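### 5.3 Stalls at open doors

The most common fault in the simulated runs was a stall near an open interior door. The base received a valid goal in the next room, drove toward the doorway and stopped short of it. Of 855 runs with a door on the planned route, 100 ended this way. No collision was logged in any of them, and the safety layer reported a normal state until the time limit.

We first suspected the Zikik planner. Replaying the logs showed that the planner kept sending a usable path — the local map was what changed. Once the door leaf filled enough of the forward view, the map marked the opening beside it as blocked and did not clear it again. 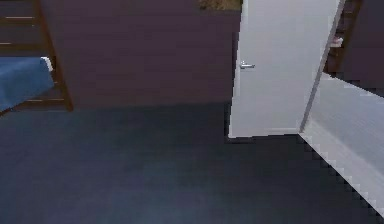

**Figure 3.** Forward view in a simulated bedroom, with the white door open and a dark shelf unit visible in the adjoining space.

*Terkoletti and Sayegh, Ovura Mobile Robotics Group*

Bedroom layouts were the worst. Dark floors and dark walls gave the depth filter little to work with, and a pale partition close to the base pulled the estimated free edge inward. The gap the map left was then narrower than the base plus its safety margin, so the robot held its position as designed.

Cutting the margin by 10 percent freed most of the stalled runs but led to contact with the door leaf in 3 of them. We put the margin back. The version tested in Section 6 clears stale cells after a short turn in place and leaves the stop distance alone.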